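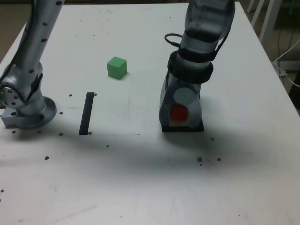 How to Remove Old Caulk From a Countertop Seam

Old caulk has to come off completely before you put down a new bead. Fresh caulk does not stick well to silicone, and a patched seam usually peels within a few months.

What you need

Plastic scraper
Utility knife with a new blade
Caulk remover
Rubbing alcohol
Paper towels
Painter's tape

Steps

1. Clear the counter and wipe it down with dish soap and water. Let it dry.

2. Run tape along both sides of the seam.

3. Slice along the top and bottom edges of the old bead. Hold the knife low and use light pressure, especially on laminate.

4. Pull up one end and peel slowly. Long pieces often come away in one strip.

5. Put caulk remover on whatever is left. Wait 2 hours, or as long as the label says.

6. Push the scraper along the seam at a low angle. Change direction if it skips.

7. Wipe with rubbing alcohol until the towel comes away clean.

Leave the seam open overnight before you caulk again. If the backing board feels soft, stop and fix the leak first.

Questions from readers

Modupe Obi asked if a hair dryer works in place of remover. It does on acrylic caulk. On silicone it helps very little.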